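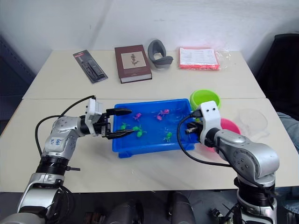

Home Explore Notifications Messages Profile More

Tyson Morin
Day one of my summer career in bath toy logistics. The niece and nephew are coming for August and I have been told, by people who love me, that my apartment offers a child "nothing."

Tyson Morin
So I bought toys. Six little figures, pink and green, three of each, because I have met siblings before and I know what an odd number does to them.

Tyson Morin
Blue tray, some water, figures in. That's the activity. I looked it up and parents call this a "water station" and there are articles about it that run longer than my lease.

Tyson Morin
The bowls are for sorting. Pink go in the pink bowl, green go in the green bowl. The clear bowl is for disputes.

Tyson Morin
I have lost the clear bowl twice already. Clear bowl, white table. I keep finding it with my elbow.

Tyson Morin
My sister asked if the figures float. Define float. One of the green ones has its limbs out like it just got the electric bill and is taking a minute.

Tyson Morin
She also asked how deep the water is. It's a tray, Claire. It has shallow walls. I have eaten soup with more of an undertow.

Tyson Morin
(I will be sitting right there the whole time. Before anyone writes in. I know you people.)

Tyson Morin
The full list from the Gauthier clearance aisle, which I entered for a tray: tray, toys, bowls, a tool in one of those plastic shells you need another tool to open, and a brown hardcover with a dark flower on the label. I don't garden. It looked like a book a calmer man would own.

Tyson Morin
Tool is still in the shell. It's living on the back table with everything else I plan to deal with by fall.

Tyson Morin
Also back there: a gray curved plastic thing. Sort of a hook. Sort of a saddle. Flat foot on one end, open loop on the other. It came home with me and I couldn't tell you from what. If you own a Durkik anything and it's been wobbling, get in touch.

Tyson Morin
Replies so far say the gray thing is: a hose holder, a shower part, a headphone stand, "from a boat." Thank you all. The boat guy was very sure of himself.

Tyson Morin
And there's the red package with the instruction sheet on top, still in its bag. I haven't read the sheet. I'm saving it for when I've already done the thing wrong and want to know by how much.

Tyson Morin
Two tables pushed together, by the way, because one table gets you a water station and zero places to put a sandwich. Front table is wet. Back table is dry. This is the only zoning law in my home and I expect it to hold for 16 minutes.

Tyson Morin
Test run. I sorted all six by hand. Pink, pink, pink, green, green, green. It took no time at all and then I dumped them back in and did it again, and I'd rather not discuss how many rounds there were.

Tyson Morin
Okay, I switched to a slotted spoon for difficulty. The kids are five and seven. They're going to be better at this than me by lunch.

Tyson Morin
Tip for other uncles: fill the tray AFTER it's on the table. I carried it over full from the kitchen. My left sock is now also a water station.

Tyson Morin
Someone asked about white tables with small children. They came from Undedum, they were on sale, and they wipe down fine. The wall behind them is white too and already has some faint smudges, all mine, so nobody can blame the kids for those.

Tyson Morin
My sister has reviewed the setup by text. Her notes: "cute," "towels?", and "do you have any food they eat."

Tyson Morin
I own 3 towels. Going back to Gauthier. If I come home with another book about plants, mute me.

Tyson Morin
Update: four towels, a box of those crackers shaped like fish, no book. They did have the gray thing, though. A whole bin of them. No label on the bin either.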